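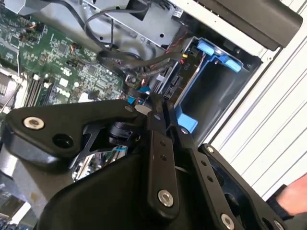 Teaching the arm to pull drive trays: is hand guiding worth the trouble?

Forum: Automation on a Budget > Teaching and Teleop

dtapley
Mar 31, 2019

I've been at this a while and I'm close to giving up on the whole "just show it" idea. The job is old desktop towers, side off, lying down. Find the blue drive tray, squeeze the tabs, lift it out, leave the cables alone. A person learns it in one go. We have 3,023 recorded demos from Wisulton and the policy still treats a SATA cable like part of the tray.

The sales pitch from Pimis was that anyone on the floor could teach it. Anyone can record a demo, sure. Whether the demo teaches anything is another matter.

So who here has gotten useful work out of hand guiding on something this cluttered? I don't mean blocks in a bowl.

s_cuadros

What does your demo set look like? If half of it is one person moving the arm by the wrist and the other half is remote, I'd split those first. Hand guiding puts your own hand near the work, and a wrist camera picks that up. Then you run it with no hand there and wonder why it hesitates.

dtapley

Mixed, yes. Three operators. Stuart did most of the hand-guided ones and he's good at it, but he steers around the cables without thinking and couldn't tell me what he was looking at when he did.

StuartYeoman

I can tell you fine. I'm looking at the slack. If a bundle hangs over the cage I come in from the other side. You never asked.

And I'll say again that remote is worse. You can't feel the latch let go. Every remote demo I've watched has the operator stopping and poking at the tab, and then the arm learns to stop and poke.

florante_e

Disagree with Stuart. We did a similar job at Treloar last August and threw out the hand-guided data completely. When you push the arm around yourself, you make it take paths it would never pick under its own motors. It looks smooth on playback because you were doing the work.

Remote is slow and ugly, granted. Slow and ugly was still closer to what the arm could do alone. Look at what the wrist camera gets on a typical Dell.

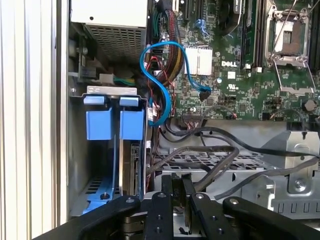 Your gripper covers a good chunk of the bottom of the view before you've started, and the black cables are on the same side of the case as the floor of the cage. Black linkage, black cables. I'd want to know how the thing does with a second camera off to the side before blaming the operators or the method.

ckman

Second camera is the answer people always give, and it doubles your calibration headaches. We tried it with the Dundov mount. It drifted, we fixed it, it drifted again. I'm not saying Florante is wrong about the view. I'm saying a second camera isn't free.

s_cuadros

Nobody said free, Chi-keung. What did the success rate do?

ckman

Went up on the model we trained on. Then somebody brought in a different case and it went right back down. Same as with one camera.

dtapley

Which is my complaint in a nutshell. I can write a fixed routine for one model of tower in a day and it won't argue with me. I was told demos would carry over to the next model — so far I've seen no sign of it.

StuartYeoman

Your fixed routine needs the tower in the same spot every time. Who's putting it there?

dtapley

A jig. Three bolts and a piece of angle.

florante_e

Fine for the tray. Does the jig hold the cables too?

dtapley

No. OK, that one hurts. I'll pull out Stuart's runs, train on the remote ones alone and post the numbers, good or bad. If it grabs a cable again I'm building the jig.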